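Sallik Neighborhood Newsletter
12 Oct 2023

Old bread, new habits: what we learned from the kitchen survey

In the spring we put a paper form in 2222 mailboxes between Grollov Street and the river, and we asked one simple question: what food did you throw away this week? We received 200 forms back. For a form with no prize and no stamp, this made us very happy. Thank you to every household which took the time.

The answer at the top of the list was bread. It came before salad, before milk and before cooked rice. Nearly 50 forms had bread as the only item. People wrote small notes beside it, for example "always the last two slices" or "I buy the big loaf because the small one costs almost the same." One person drew a sad loaf with a face, and we have hung it in the office.

We brought these results to the Lazăr bakery, where many of us buy our bread. The bakers were not surprised. They told us that most customers keep bread in the wrong place, and the wrong place is usually the refrigerator. Bread becomes stale faster in the cold than on the shelf. If you will not eat it in two or three days, the freezer is better. Cut the loaf first, so you can take out only the slices you need.

About the bag there is more than one opinion. Paper keeps the crust crisp, but the inside becomes dry by the next day. Plastic keeps the inside soft, but the crust turns like rubber, and in a humid kitchen mold comes quickly. The bakery's advice is paper on the first day and plastic after that. My own family uses a cotton cloth inside a tin box – it works well for dark bread and less well for white rolls.

For bread that is already hard, sprinkle it with a little water and put it in a hot oven for a few minutes. Eat it soon, as it will not stay soft a second time. Very dry bread can be grated and kept in a jar for months. Bread with mold should go in the trash, also when you see only one small spot. 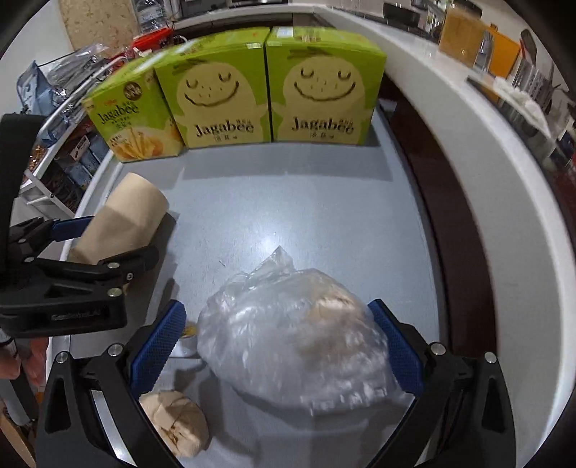 HOME AND KITCHEN

The next meeting on this subject is in December, in the small hall at Kedmont. There are 40 chairs, so please write your name on the list at the library desk if you want to come. We will cook bread soup and bread dumplings together, and the bakery will give us its unsold loaves from the day before. Bring an apron and a box with a lid for leftovers.

We are also collecting recipes for a small booklet. They can be in any language – we will find somebody to translate. Please write the amounts in cups or grams and not "as much as needed", even if this is how your grandmother did it. Recipes can be left in the box beside the library door until the evening of the meeting.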